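I have come round, slowly and against my own upbringing, to the view that small toys want a basket and nothing more. Not a chest with a lid, nor the 13 labelled tubs my friend Renata Alarcón swears by (bless her, she means well!).
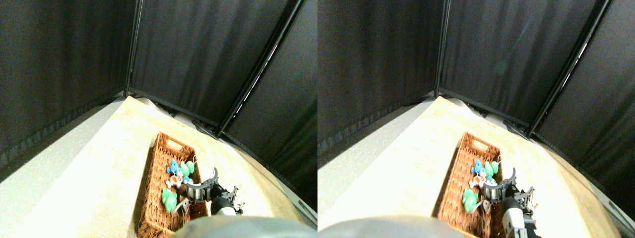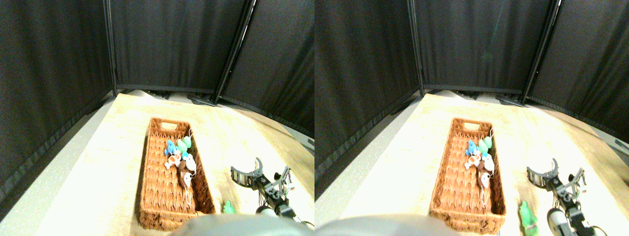
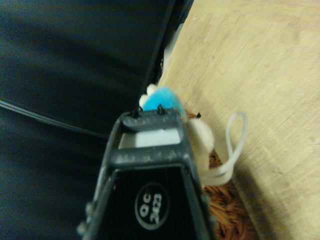

A woven basket with a slot for your fingers lives on the table and forgives everybody. Little plush things can go in any old way, their colours all jumbled, and a child of two can manage it without help. I paid 80 dollars for my tubs, and by April they held buttons.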